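About Rorine

Rorine is a contract testing laboratory for textiles and soft furnishings. It was founded in 2000 by Aurélien Rolland, who had previously run the dye house at Besson, and it still works mainly for weavers, upholsterers and importers of finished cloth.

The laboratory carries out tests for colour fastness, abrasion, seam slippage, pilling and dimensional change after washing. Flame tests on upholstery composites are done in a separate building with its own extraction. Fibre composition is checked by microscope first and by chemical separation where the blend requires it. We do not test leather.

All samples are conditioned before testing in a room held at standard temperature and humidity. Clients should allow for this when planning a delivery - a sample received in the afternoon will not normally be tested until the following day. The minimum sample for a full set is 2 metres at full width, taken away from the ends of the roll. Cut swatches are accepted for colour fastness only.

Reports are issued under a job number and kept on file for four years. Each report gives the method used, the readings for every specimen and the stated uncertainty. Rorine does not issue pass or fail statements unless the client has supplied a written specification.

The site at Flusosau was extended in October to make room for a second wash room. The older wash room remains in use for domestic cycles, and the new one takes industrial and hospital cycles. Our reference collection of dyed wool and cotton, which now holds 483 cloths, has moved to the upper floor and can be viewed by appointment.

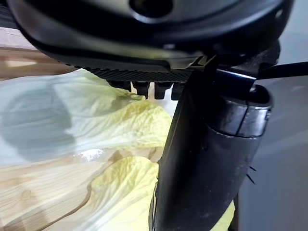
Sample collection is handled by Stokier on weekdays - parcels should be marked with the job number on the outside and addressed to the sample desk at Flusosau.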